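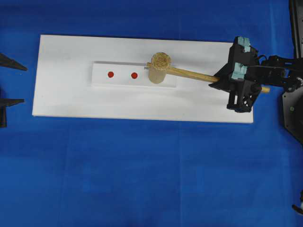 Thérèse Lachance, technical writer, Prusitz workshop manuals
October 22, 2025

Manuals > Cooling > Ganel radiator kit > Section 2: Fitting the electric fan

Before you start this section, the radiator must already be in the car and the old belt fan must be removed. If the old fan is still on the water pump, go back to Section 1. The engine must be cold and the negative battery cable must be off.

1. Hold the fan shroud against the engine side of the radiator. The arrow on the shroud points to the engine.

2. Push the two lower tabs into the radiator brackets. Do not force them. If one tab does not go in, the lower bracket is probably mounted upside down.

3. Start the two upper bolts by hand, then tighten them a little at a time, left and right.

Note: Cars with the Madigan intake have less space on the driver side. Check that you can turn the fan by hand and that the blades touch nothing. The distance from the fan motor to the nearest pulley must be 19 mm or more.

4. Screw the temperature switch into the side port of the radiator. Use the copper washer from the bag. No thread tape on this switch, it takes its ground from the radiator port.

5. Mount the relay on the inner fender with the connector facing down, so water cannot stay inside.

6. Connect the wires:
Red: battery positive, through the fuse holder
Black: chassis ground, on bare metal
Blue: fan motor
Green: temperature switch

CAUTION: Do not put the fuse in the holder before all four wires are connected. The fan can start without warning, also when the key is out.

7. Fill the system and bleed it as written in Section 4. Then connect the battery and put in the fuse.

8. Let the engine idle with the heater on full. The fan should start before the gauge goes into the red area. If it does not start, stop the engine and check the ground wire first.

Note: Kits sold before March have a Pasell relay with the terminals in a different order. For these kits follow the numbers printed on the relay and use the wiring sheet, part 686.

Wiring in this section checked by Zdislava Mikuš.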